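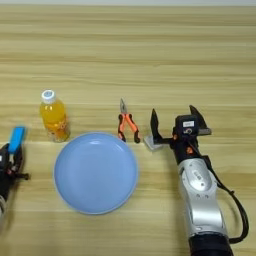 Botella de bebida de naranja, plato azul y alicates sobre la mesa.

Desde la Biblioteca Municipal de Pastovville informamos de los cambios en el servicio de préstamo, que entran en vigor en julio. Abrimos hilo.

1/ El plazo de préstamo de novela y ensayo pasa a ser de 41 días. Los audiovisuales y las revistas mantienen el plazo de 7 días, sin posibilidad de renovación.

2/ Cada persona usuaria podrá tener hasta nueve documentos en préstamo de forma simultánea. El carné infantil conserva sus condiciones actuales.

3/ Las renovaciones se tramitarán en el mostrador o a través del catálogo en línea Rimero, con el mismo número de carné. No se admitirán renovaciones de títulos reservados por otra persona.

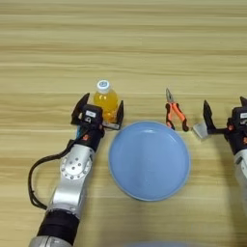

4/ En cuanto a las reservas, el aviso de disponibilidad se enviará por correo electrónico. Rogamos que se compruebe la dirección que figura en la ficha, dado que una parte de los avisos de primavera fue devuelta.

5/ El fondo local incorpora 653 títulos procedentes de la donación Manalo, en su mayoría historia comarcal y cartografía. Su catalogación ha estado a cargo de Killian Pichon, responsable de la sección. Los mapas se consultarán únicamente en sala.

6/ La sucursal de Fernlow adelanta su apertura a las 9:00 durante todo el mes. El buzón de devoluciones de la entrada lateral sigue disponible fuera de ese horario. 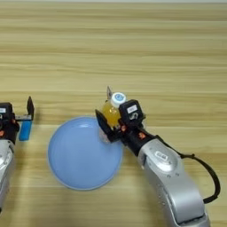
7/ ¿Qué ocurre con los préstamos realizados antes del cambio?
Conservan la fecha de devolución indicada en el resguardo. El nuevo plazo se aplicará a partir de la primera renovación.

8/ Las sanciones por retraso no se modifican: un día de suspensión por cada día y documento. La pérdida de un ejemplar requiere su reposición en la misma edición o en otra equivalente, previa consulta con el personal.

9/ El reglamento completo puede solicitarse en ambos mostradores. Las sugerencias se recogen por escrito en el formulario habitual.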